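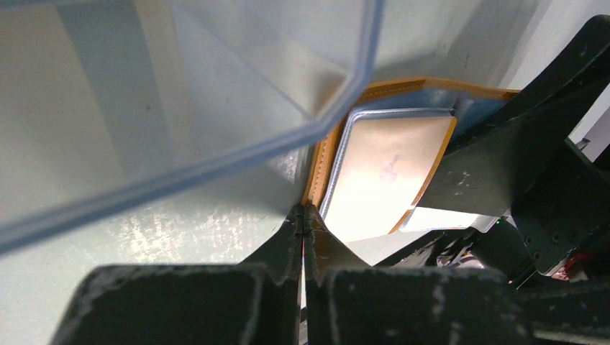 Household Spending on Small Leather Goods in Briltby
Term project report, 11/08/2025

1. Purpose

Our group wanted to find out how long people in Briltby keep a wallet or purse before replacing it, and what makes them buy a new one. The topic came out of a class unit on durable goods, where the textbook gave figures for cars and appliances but nothing for smaller items.

2. Method

We wrote a one-page survey with 22 questions and handed out 375 copies at the Orozco shopping center and the bus station in Bedotham. The first version went out in March. Two questions about price were confusing – people mixed up what they paid with what they would pay – so we rewrote them and dropped the early answers to those two.
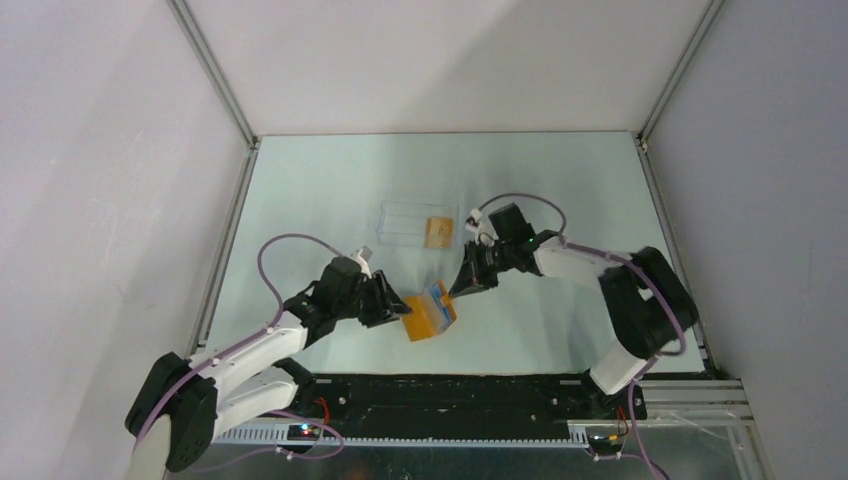 Answers were typed into a spreadsheet by two members of the group and checked by a third. Forms with more than five blanks were left out.

3. Results

The most common reason for buying a new wallet was a broken zipper or torn seam. Gifts came second. Older shoppers kept their wallets longer and were more likely to have had one repaired. Only 26 people said they had ever paid for a repair, and most of them had used the same shop, Drodico, near the station.

4. Problems

Both survey sites were busy in the afternoon, so we probably missed people who work day shifts. We also did not ask about phone payments, and several people wrote notes about them in the margin. A later survey should include a question on that and should be tried out on a few people first.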